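Dirnero abre inscrições para a quinta edição do programa Despensa Partilhada

9 de agosto – A Dirnero tem o enorme gosto de anunciar a abertura das inscrições para mais uma edição do Despensa Partilhada, o programa de bairro que junta vizinhos, mercearias e pequenos produtores à volta de uma ideia muito simples e muito antiga: a comida que temos em casa merece ser comida. Nesta edição há lugar para 500 famílias, e as inscrições são gratuitas, como sempre foram.

Quem já participou sabe como funciona, mas vale a pena contar outra vez, até porque há caras novas a chegar todos os anos (e que bom que é!). Cada família recebe um caderno de cozinha com 83 receitas de aproveitamento, das sopas de talos às compotas de fruta madura, passando pelas açordas e pelos pudins de pão que muitos de nós aprendemos com as avós. Recebe também um convite para os encontros mensais na sala da Henriques, a mercearia que nos acolhe desde a primeira edição e que põe sempre café na mesa.

Um dos temas mais pedidos pelos participantes foi a arrumação do frigorífico, e por isso ganhou um capítulo inteiro no caderno deste ano. Fala-se de prateleiras e gavetas, do que convém ter à vista, dos restos do jantar que ficam esquecidos lá atrás e daquela fruta comprada com a melhor das intenções.

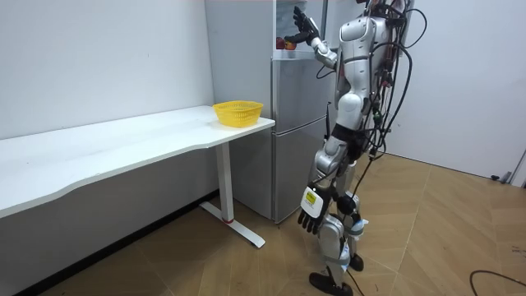
O capítulo seguinte é dedicado à lista de compras e foi escrito a pensar em quem chega a casa tarde e sem grande vontade de planear a semana. Traz ementas para cinco dias, com ingredientes que se repetem de propósito, e umas folhas em branco para cada um apontar o que a família gosta e o que volta sempre no prato.

Este ano contamos ainda com dois parceiros novos, que recebemos de braços abertos. A Telteo oferece os frascos de vidro para as oficinas de conservas, e a Cokley, que reúne 182 produtores de fruta e hortícolas, vai trazer aos encontros cabazes de produtos da época, com aquelas cenouras tortas e pêras pequeninas que raramente chegam às lojas e que sabem tão bem como as outras.

As inscrições podem ser feitas ao balcão da Henriques ou no sítio da Dirnero, até ao final de agosto. As crianças são muito bem-vindas em todas as oficinas, desde que acompanhadas, e pedimos apenas que cada família traga um avental e um recipiente com tampa para levar para casa o que cozinhar.

Sobre a Dirnero
A Dirnero desenvolve programas de educação alimentar e de apoio à vida de bairro, em colaboração com o comércio local e com produtores da região. Os pedidos de informação e de entrevista podem ser dirigidos ao gabinete de comunicação, através do formulário de contacto disponível no nosso sítio.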